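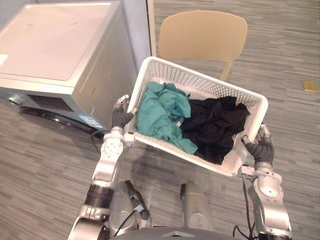

Basket up, near end low. The tilt is dealt with in step 6.

How to teach the humanoid to lift a laundry basket
Ukotness Student Robotics Club, members' how-to pages
Written by Heloísa Honorato. Last updated 16 December 2020

The Household Round of the Oyelaran Challenge is in February, and the first task on the sheet is to pick up a basket of clothes and take it to the washing machine. A person does it while holding a phone and a piece of toast. We have spent most of a term on it, and what follows is everything we would like to have known in the first week.

You need to have done the safety induction and the arm basics page before you start. If you haven't, go and do them. The robot will still be there.

What you need

The robot, charged, with both hands fitted and tested
The white plastic basket (the one with holes in the sides)
Clothes from the club box, in colours you can tell apart
A laptop with Starkska for control and Grustia for recording
A second person whose only job is the stop button
Kitchen scales
Patience, which the club does not supply

Step 1. Clear the floor

Do the whole lift in the open bit of carpet between the washing machine and the chair. You want room on both sides for the elbows, which stick out further than you think and have no manners. Pull the chair back to its usual spot and leave it there all session. Felicidad Layug once moved it halfway through an afternoon to be helpful, and we got a very tidy set of recordings with two different backgrounds, none of which would train together.

Small things left on the carpet should be picked up before the robot walks. For a standing lift you can let them lie, provided they are well away from the feet.

Step 2. Sort out the cables

Each arm has a cable running down it. Move each arm slowly through its full range by hand, with the motors off, and watch the cable as you go. It should have enough slack to follow the elbow and not enough to catch a finger. If you find a loop big enough to hook your thumb through, clip it closer.

Then do the floor. Coiled cable is worse than straight cable, in the sense that straight cable trips you and coiled cable comes along for the walk. 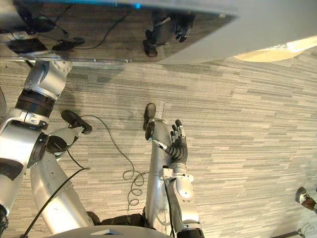
Have a proper look down between the legs before you switch on, and follow every cable with your eye to both ends. If you can't say what one is for, ask. Unplugging it to see what stops is a method we have tried, and the answer was "everything".

The person on the stop button should stand to one side, within reach of the button and out of reach of the hands. Toes count as part of the person.

Step 3. Load the basket

Start with a load of 500 grams, weighed. Two garments will usually do it. Crumple them as though you had just taken them off and dropped them in, because the judges certainly will. Folded clothes sit flat and behave beautifully and will teach the robot nothing you can use.

Put one garment in each half to begin with. Once that works, pile both at one end, and prepare to be disappointed. Heavy cotton is a good test, as it slides when the basket tips and then stays where it slid.

Let something hang over the edge now and again. Sleeves get everywhere in real life, including under fingers.

Step 4. Find the grip

In Starkska, open the two-arm page and set both hands to the wide pose. Bring the left hand to the near left corner of the basket and the right hand to the other end. The fingers should curl over the raised rim with the thumb on the opposite side of the wall.

Things we got wrong here, in the order we got them wrong:

Gripping through the holes. It looks clever. The fingers go in and then decline to come out.

Gripping too hard. The sides of a plastic basket give, the hand decides it has not closed yet, and closes some more. Set the grip limit to 19 on the Starkska slider and leave it alone. I don't know what the units are and neither does the help file.

Gripping a garment as well as the rim. It feels very secure to the robot. Then the basket is put down and the robot is still holding a T-shirt, which it waves about on the way back to rest.

Step 5. Record your demonstrations

Open Grustia and start a new set. Name it with your initials and the task, and please do not call it "test", as we already have a great many of those and some of them are important.

One demonstration goes like this. Hands at rest. Reach. Close. Lift until the bottom of the basket is clear of the floor. Hold still for a slow breath. Lower. Open. Back to rest. Press save before you say anything about how it went.

You need 100 good ones for a first training run. A good one is smooth and a bit dull. If you fumbled the grip and rescued it, keep that too, but tag it as a recovery so that it can be left out or put in on purpose. If you dropped the basket, bin the recording and check the rim for cracks.

Swap drivers often. After a long stretch people start cutting the breath short, and the robot will faithfully learn that you wanted to go home.

Step 6. Deal with the tilt

Your basket will tilt. Ours always has. With one hand at the near corner and the other on the right end, the two arms are doing different jobs, and they are only on speaking terms.

A bit of tilt is fine and the rules allow it. What matters is whether the clothes stay in. To bring it level, put both hands in the same place relative to the middle of the basket, then turn on "match height" in Starkska and lift again slowly. If one end still hangs low, lower the basket, let go completely and start the grip again. Do not try to correct it in the air. Correcting it in the air is how we came to own a second basket.

Should you want to keep the tilt, and some teams do, keep it the same in every recording. A lean that wanders from one demonstration to the next is much harder to learn than a lean that is simply a lean.

Step 7. Train and try it

Training on the club machine takes as long as it takes, so start it before lunch. When it finishes, load the result at quarter speed with the basket empty. Then quarter speed with clothes. Then half speed. Full speed is for people who have seen half speed work several times running and have told somebody they are about to do it.

Write down what happens, including the boring runs. The logbook is on the shelf by the door – an exercise book, with a pen on a string, and it has outlived two shared spreadsheets.

If it goes wrong

The hands reach for where the basket was yesterday: somebody has moved the basket, or the chair, or the robot. Put everything back and try again before touching any settings.

One hand closes and the other hangs in mid-air: look at the wrist cable on the side that isn't moving. Push the plug in until it clicks.

The lift starts and stops at once: the load is over the limit. Ours is set to 600 grams for practice, so weigh the clothes again. Jeans are never the weight you think.

It works perfectly until a visitor comes in: we have no fix for this.

Packing up

Lower the arms, motors off, stop button in. Put the clothes back in the club box, and take your own jumper out of it if that is where it went. Copy your Grustia set to the shared drive and add a line to the logbook saying which tilt you used.

The walking half of the task has its own page, which Felicidad is writing. It currently consists of the title and the word "slowly".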